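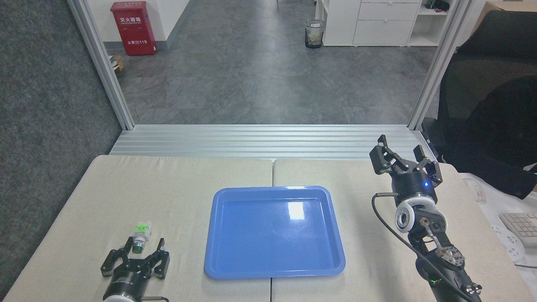
Blue tray on the two beige tables, Tumdale set.

Tumdale: tray and tabletop pictures

What's in it
2,950 pictures of small things being put into trays and taken out again. 2,537 have labels. The other 800 we were promised on top of those never arrived, so ignore any older copy of this file that counts them.

Labels
There are 6: tray empty, tray part full, tray full, item beside tray, item on rim, unclear. I have doubts about "part full". Irén Szekeres and I labelled the same February batch and disagreed on it far too often — treat it as a guess.

Known problems
Glare on shiny trays gets labelled as an object. The seam between tables has been taken for a tray edge more than once. "Tidy" was dropped as a label, as we never agreed what it meant.

Use
Fine for checking whether a tray is empty. I wouldn't trust it for much else.

Corrections to Ecaterina Surdu, Plurnidham.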